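My weekend fight with a photo printing machine

10th March, and I finally got the vacation pictures off my phone.
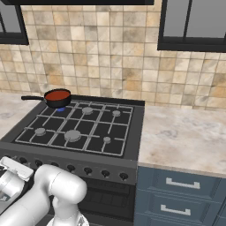 They'd been sitting on there since September, all of them, and my sister had stopped asking politely. I don't own a printer (I did once, it ate a whole pack of glossy paper and I gave it away), so I drove over to the Bundstead store on the ring road, the one with the new print corner next to the greeting cards.

If you haven't been in lately, they've swapped out the old machines. The old ones were Skastgate, gray boxes with a screen you had to lean on with your whole thumb. The new ones are made by Stirnero and they're so much nicer! Big bright screen, a little shelf for your bag, and a cable for every kind of phone anyone has owned in the last decade. You can also skip the cable and do it over the store's wifi, and that's where my morning went sideways.

The kiosk shows you a code, you scan it, and then your phone is supposed to send the pictures over. Mine sent 15 and stopped. I tried again and it sent the same 15, so now I had doubles. Third try, it told me my session had ended and would I like to start a new one. I would not! But I did, and this time I used the cable like a sensible person and everything showed up in one go.

Then comes the choosing, and I am terrible at choosing. The screen lets you tap each photo and it gets a green tick, and if you hold your finger down it opens up big so you can see whether everybody's eyes are open. I ended up with 80 in the regular size and 5 large ones for frames. I would have gone for the square ones too, but they come with a white border you can't turn off, and I don't like how it looks on landscapes.

One thing I want to complain about is the cropping. Phone pictures aren't the same shape as a regular print, so the machine trims them, and it trims them from the middle without asking. I only noticed because my brother-in-law had lost the top of his hat in the preview. There's a small button in the corner of each picture that says "adjust" and you can slide the photo up and down in there. You have to do it one by one, though, and it took me a good while. A lady behind me gave up and went to look at candles. Sorry, lady.

The printing itself was quick. The small ones dropped into the tray while I was still putting my card away, and the large ones get done behind the counter, so you take your receipt over and wait. The sign said 30 minutes and it was less than that. I had a coffee and a cheese roll and they were ready when I got back.

Colors are good, maybe a touch warmer than on my phone. The night shots came out darker than I'd hoped, so next time I'll brighten those at home before I go.

I put my sister's stack in an envelope, and the rest are going in the album, the blue one called Nina that I bought two of when they were on sale. I still have to find where I put the second one.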